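Kaswood Metal Webzine - staff meeting, July 29, 2026

Minutes, typed up fast, fix what you like

Started late. Last minutes ok, no changes.

1. Review backlog
Too many promos, not enough ears. 1,524 files in the shared inbox, a lot of them singles we never cover anyway. Agreed: singles get deleted on sight. Full lengths and EPs stay. Anything older than 2 months goes in the short reviews column or goes out.

2. Clurkell album
Three of us want it. Settled: one main review, one second opinion in a box underneath. Main review says the drums are too loud in the mix, second opinion likes them that way. Fine, print both. Score goes up with the main one only. Still waiting on lyrics from the label, will chase agian.

3. Scores
Long argument. Keep marks out of 100. Proposal to drop scores completely, voted down. No more reviews that give a 90 and then complain for four paragraphs.

4. Lazăr interview
Done by email, answers came back short. Two questions skipped. Run it as is with a longer intro. Check the accent in the name everywhere, it was wrong in the news item and they noticed. Goes up first week of August.

5. Ulach live report
Show sold more than 200 tickets, good for that room. Text is in, needs cutting, the part about parking can go. Support band is missing from the headline, add it. Setlist to be checked against the band's own post befor it goes live.
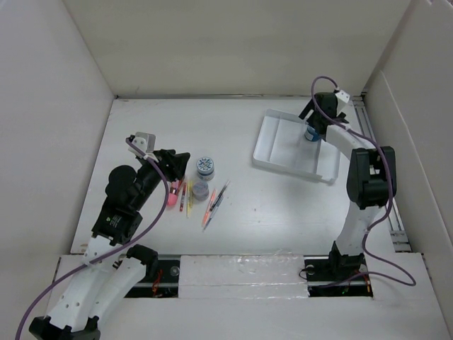
6. Year-end list
Too early but start keeping notes. Everyone sends their own top albums, no reissues, no live albums. Demos allowed if they're long enough. What is long enough: not settled, next time.

7. Any other business
Contact form still eats messages. Banner on the front page is out of date, take it down. Spelling of subgenres to be made the same across the site, list to follow.

Next meeting end of August, date by email.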